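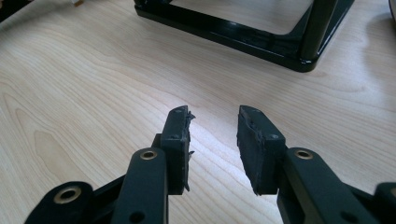 Fig. 1. Hand-held gripper with rubbery pads over a wooden tabletop. Note the edges of both pads.

Unit 5: Can machines do the chores yet?

Read this before the lab session. You will need it for the worksheet, and parts of it will come up again in Unit 7 when we get to cost.

The short answer to the question in the title is "some of them, some of the time." A dishwasher is a machine that does a chore. So is a conveyor oven. Both work well because the job was rebuilt to suit the machine: racks of a fixed shape, a door that shuts, one kind of motion. What we are asking about in this unit is the other kind of chore, where the machine has to take the house or the shop as it finds it.

5.1 Rigid things and soft things

A mug keeps its shape when you pick it up. A shirt does not. Most of the early success in robot grasping was with rigid objects, and a lot of the published numbers still come from them. When you read that a system "picks 200 items without a fault," check what the items were.

Footwear sits between the two. The sole is stiff, the upper bends, and the opening changes shape depending on where you hold it. Laces add a third problem, as they move on their own and catch on things. Putting a pair of boots on a rack takes a person a few seconds. For a two-finger gripper the first decision is where to grab. 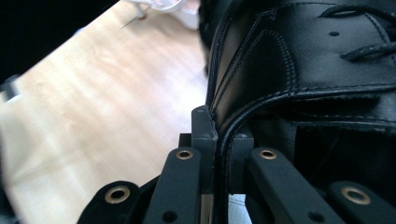 A padded collar is a fair choice for that first grab. It is thin enough to fit between two pads and thick enough to give them something to press on. The drawback is that the weight then hangs from one point, and the boot can swing or twist on the way to the rack. Grabbing at the heel may give better control, but the fingers have to open wider and come in from a lower angle. Work through both options in Exercise 2.

5.2 The contact surface

Students tend to spend their time on the software and forget the pads. Everything the gripper does to an object goes through two small patches of material. Go back to Fig. 1 and look at the fraying on the left pad and the chipped edge on the right one. Worn edges change the contact area, and a grasp planned for a full, flat pad may not hold the same way. On a shop floor, pads are treated as a supply item, like gloves.

5.3 Case: the Tevavar trial

Tevavar ran a trial at a shoe repair shop in Irnetthorpe, with a second site in Lagos joining in October. The task was to move finished footwear from a bench to a numbered shelf. Over the trial the system made 714 attempts, and 51 of them needed a person to step in. The staff's main complaint was speed — the shelf filled faster when they did it by hand. Clelladari, which supplied the arms, has since changed the wrist but kept the same fingers.

Before class, decide whether you would call this trial a success, and for whom. Bring two reasons in writing.

Exercise 1. List five chores from your own home. Mark each one rigid, soft or mixed.

Exercise 2. Sketch two grasps for an ankle boot and mark where the weight hangs in each.

Exercise 3. Work out the rate of human help in the Tevavar trial. Would you accept that rate for dishes? For medicine bottles?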